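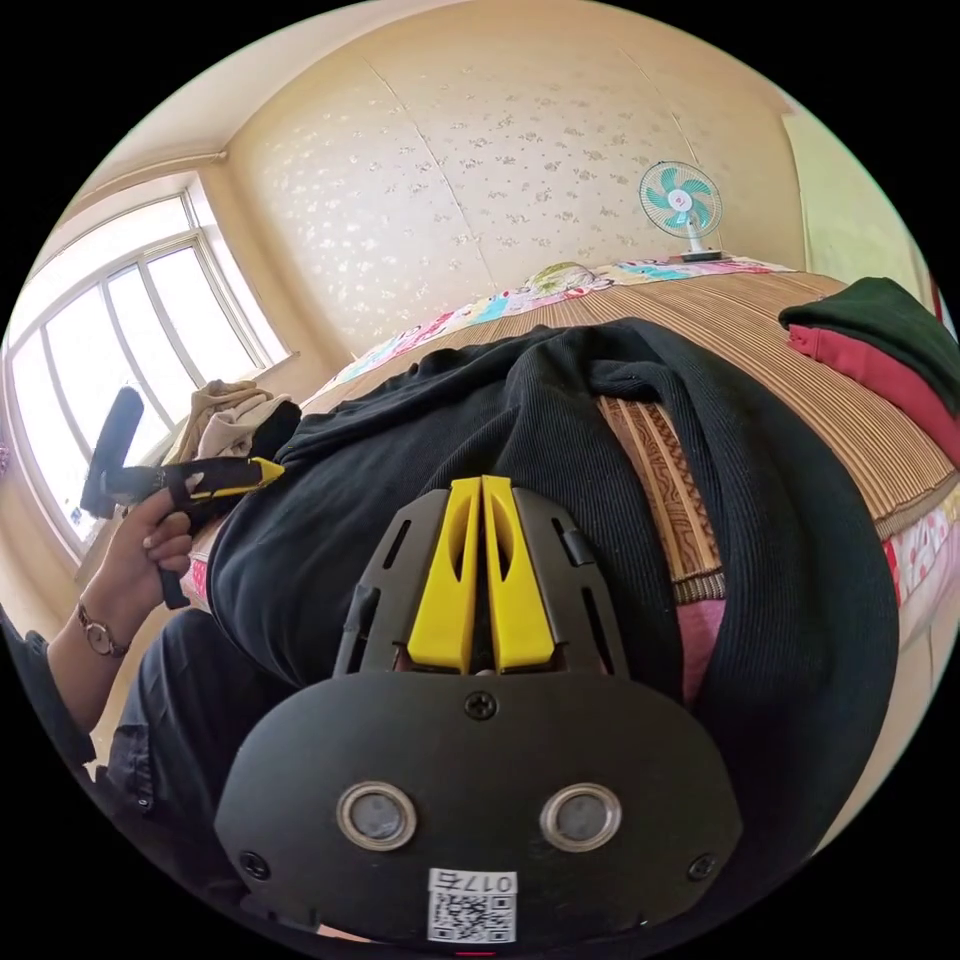
4. The in-between pile

4.1 Clothes that are neither clean nor dirty

When I started this study I thought I was studying laundry. I had the whole thing planned around the washing machine: how often people run it, how full, at what temperature, with how much detergent. My coding sheet had nine columns for the wash itself and a single column labeled "other." By the end of the first month the "other" column had swallowed the project, and most of what I have to say in this section comes out of it.

The diaries came from 13 households, all in Zasen, most of them in the older apartment blocks on the Maluleke side of the river where the bedrooms are small and the closets are smaller. Everyone logged their entries in Tirkarex, the diary app I described in Section 2, and between them they wrote 3,179 entries that I could use. An entry could be as short as "jeans, again" (I got a lot of those) or as long as one wonderful half-page about a wedding suit and a plate of beets. I asked people to make an entry whenever they decided something about a piece of clothing, and I left "decided" as loose as I could. In hindsight that was a gamble, and it makes some of the comparisons below messier than I'd like.

Of those entries, 1,237 were about clothes that had been worn at least once and had not gone into the hamper. I've been calling this the in-between pile. It isn't always a pile. It can be a chair, a hook on the back of a door, the handlebars of an exercise bike, the end of a bed, or a corner of the floor that everybody in the household understands to be different from the rest of the floor. People had their own words for it: "the maybes," "the chair," "second day," and in one household, for reasons I never got to the bottom of, "Canada."

4.2 How things get sorted

I expected smell to do most of the work, and it does a lot, but it comes in later than I thought. The first sort happens when the clothes come off, and it goes by type. Socks and underwear go straight in the wash in every household I followed, with no discussion and hardly any diary entries (which is its own kind of evidence, I think — people don't write down what they don't have to decide). Jeans and sweaters go straight to the in-between pile with almost as little thought. The real deciding is all in the middle, with T-shirts, light pants, work shirts, pajamas, and anything with a collar.

Smell shows up the next time the garment is picked up, often days later. So there are two checks, one by category and one by nose, and they're done at different times and sometimes by different people. That gap explains a good share of the arguments in the diaries. One person puts a shirt on the chair because shirts go on the chair after one wear, and another person comes by, sniffs it, and moves it to the hamper. The first person then goes looking for it and writes me an annoyed entry at seven in the morning.

Color matters more than I'd planned for, too. Black clothes stay in the pile longer than anything else. Several people told me flat out that black "doesn't get dirty," and then, when I asked about it in the follow-up interviews, laughed and took it back. What they meant is that black doesn't show sweat marks or coffee. It does show lint and pet hair, and it fades, and fading turned out to be the bigger worry. People put off washing a black garment because each wash takes a little of the black away. One woman had been rotating three black cardigans for years and could tell me which was the oldest from across the room.

The usual way to check a black garment is to lay it out on a bed, where there's space to look it over. Figure 3 has a large black garment spread on a bed, and it's the kind of layout people kept bringing up in the interviews. The bed is the only surface in most of these apartments big enough to open something all the way out, so it gets used for inspecting, folding, de-linting, and packing, and then it has to be cleared by bedtime. I'd guess that deadline moves more clothes into a final category than any amount of sniffing does. A lot of the late-evening entries say some version of "needed the bed, so it went in the wash."

4.3 What the detergent has to do with it

I asked about detergent mostly to be thorough, and got more than I'd bargained for. Clemilex sells a liquid for dark clothes, and a few of the households used it. I can't say anything about whether it keeps colors dark, and I didn't test it. What interested me was that owning a special bottle changed how people sorted. Once there was a bottle for darks, there had to be a load of darks, and a load of darks takes a while to build up in a small household. So the black clothes waited. Some of them waited in the hamper, and some drifted back out of the hamper and were worn again, a move I had no code for and had to add halfway through (see the appendix, code R2, "retrieval").

Retrieval is the thing people were most shy about. Hardly anyone mentioned it in the first interview. It shows up in the diaries in little apologetic notes, with phrases like "just for the store" or "only under a coat." I grew very fond of these notes. They also gave me trouble with the analysis, as a garment that has been retrieved has been dirty and then, without touching water, stopped being dirty. Any model of household laundry that runs in one direction, from drawer to body to hamper to machine, is going to miss it completely. I drew a one-way diagram like that for my original proposal and I'd like it back.

4.4 Airing

A smaller group of entries deals with airing clothes out, by a window or on a balcony rail or in the bathroom after a shower. The older participants did this as a matter of course and thought it was a silly thing to ask about. The younger ones tended to have picked it up recently, usually for wool, and they wrote about it with a certain pride. Both groups treated airing as a real kind of cleaning, and a garment that had been aired could go back in the closet with the washed things. A garment that had only been hung on a hook couldn't. I pushed on this in the interviews, as the hook was sometimes right next to the window, and people were quite firm with me. It has to be meant as airing.

That's a bigger point than it sounds, at least for the argument I'm building toward in Section 5. If the same sweater on two neighboring hooks counts as clean on one and in-between on the other, then measuring fabric isn't going to tell me where the boundary is. I'd have to ask the person who hung it up.

4.5 Some cautions

I should be upfront about a few things. Keeping a diary makes people tidier. Two households told me they'd started washing more during the study and I assume others did and didn't tell me. The diaries were also kept mainly by one person per household, so what I have on shared piles is lopsided, and the annoyed early-morning entries only ever come from one side. Finally, the study ran through a warm September, and I suspect a winter version would have a great deal more wool in it and a good deal less sweat. I'd love to run it again in the cold months with the retrieval code in place from the start, and with a better question about the floor.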